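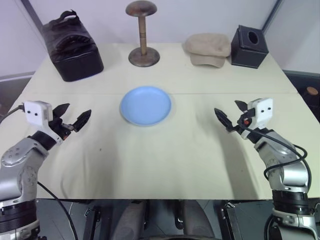
Unit 6: Talent Agreements and Recasting in Franchise Film

Instructor: Vittoria Ruggiero
Reading: course pack, section 6, plus the Wandach deal memo (handed out in Unit 5)

6.1 Terms used in this unit

Option: a right held by the producer to call on a performer for a further picture on terms set in advance. The performer is bound; the producer is not.

Pay-or-play: a promise to pay the agreed fee whether or not the performer is used. It gives no right to appear in the film.

Hold period: the time during which the performer must keep a window open for the producer. A hold may be exclusive or may allow other work that does not conflict.

Reuse: the use of existing footage, stills or recorded voice in a later work. Treat this as separate from the option. Many students mix the two up in the spring paper.

6.2 The option ladder

A standard franchise agreement sets out the first film and then a series of options, each with its own fee, notice date and expiration. The steps are read in order. If the producer lets the second option lapse, the third normally falls away as well, unless the agreement says the options are independent.

Work through the Wandach memo. The fee for the first film is 600 (all money figures in this unit are in thousands of dollars). The fee for the first option is 900. Notice must be given in writing within 60 days of the domestic release. The memo does not say what counts as the domestic release. If a film opens in a few theaters in April and goes wide later, two dates are possible, and the parties will each prefer a different one. Draft a definition before the next session. One sentence is enough.

6.3 Morals clauses

The clause lets a producer end or suspend an agreement if the performer's conduct meets a stated test. Three points of drafting matter most.

Trigger. Older forms refer to conduct that brings the performer into "public disrepute." Newer forms may list acts. Some are triggered by an allegation, some by a charge, some only by a finding. Find the trigger before you read anything else.

Timing. Check if conduct before signing is covered, and if the clause continues to run after photography ends.

Remedy. Ending the agreement is one remedy. Others are removal of credit, loss of bonus, and repayment. A producer who has used pay-or-play language must also state that the fee is not owed once the clause is triggered.

6.4 Case problem: Drinum

Fornulix produces a series of adventure films built on the character Drinum. The lead has appeared in two films. Before the third, a former business partner makes claims against him in a civil suit. He denies them. The suit is pending. Fornulix does not use the morals clause. It lets the option notice date pass and announces a new lead.

A fan group, Bawa, collects signatures asking for the first lead to be brought back.

Questions for discussion:

Does a lapsed option give the performer any claim? Assume no oral promises.

Does the petition have any legal effect on Fornulix? Does it affect what the lead's agent can ask for in a new deal?

Fornulix wants to open the third film with a short flashback using footage from the first. See page 151 of the course pack. Which rights does it need, and from whom?

6.5 Recasting and credit

A new performer takes on the role, not the old agreement. Billing, likeness approval and merchandise share are negotiated again. Where the first performer holds approval over uses of his likeness, existing toys and posters may have to be withdrawn or cleared once more. Check sell-off periods in the merchandise licenses.

Written work: two pages on the flashback question, double spaced. Cite clauses by number. Bring the Wandach memo to Unit 7, where it will be used again for back-end participation.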